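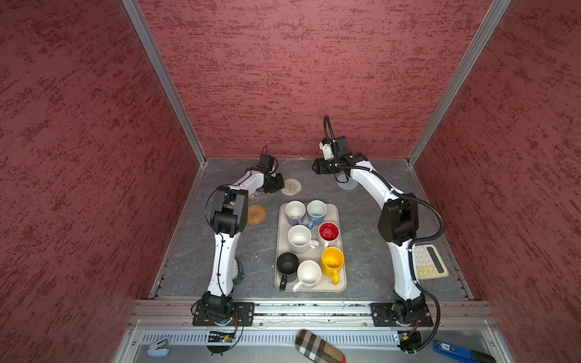 Surely the milk should go in last, came the objection at the end of session one, because if you put it in first the tea is already cooler and has less far to fall. A very good objection! It's wrong for our purposes, but wrong in a way that gets us straight to the physics.

## Session 2: Why tea goes cold

**The main idea.** A hot drink loses heat faster when it is much hotter than the room, and more slowly as it gets close to room temperature. What matters is the *gap* between drink and room. This is usually called Newton's law of cooling, and it's a rule of thumb that works wonderfully well for something so simple.

Say the gap shrinks by a fifth every 10 minutes. Call the gap at the start 100 and you get:

| Time | Gap left |
|---|---|
| Start | 100 |
| One step | 80 |
| Two steps | 64 |
| Three steps | 51 |

The first step loses 20, the third only 13. Sketch it before you read on (a pencil curve is fine) and look at how steep the left-hand end is.

**Where the heat goes**

- *Evaporation* from the surface. For an open cup of very hot tea this is the big one, and most people guess it last.
- *Convection*: warm air rises off the cup and cooler air moves in.
- *Conduction* through the sides and base into whatever the cup stands on.
- *Radiation*, which you can feel if you hold your palm near a hot teapot.

A lid deals mainly with the first. Try it with a saucer, the difference is lovely to see on a graph.

## Back to the milk

You pour the tea now and you want to drink it later, as hot as possible. Milk in now, or milk just before you drink?

Milk now. Two things help you. The drink starts off cooler, so the gap is smaller and heat leaves more slowly. There is also more liquid in the cup, and more liquid takes longer to cool through the same surface. The objection was right that the milky tea starts behind. What it missed is that the black tea is losing heat faster all the while, and then still has to take the cold milk at the end.

If you want it cool enough to drink *soon*, turn the advice round: leave it black and add the milk late.

## Before session 3

1. Take a reading every minute for half an hour, stirring gently each time. Note the room temperature too.
2. Plot the gap against time. Plot the gap itself, please; last term the Walwood group plotted plain temperature and couldn't see why their curve never came down to zero.
3. Repeat with a lid.
4. Add your readings to the shared sheet. The Civwood group have put in 157 already, and their lidded curve has a very odd bump in it that I can't wait to argue over.

Bring graph paper and a ruler.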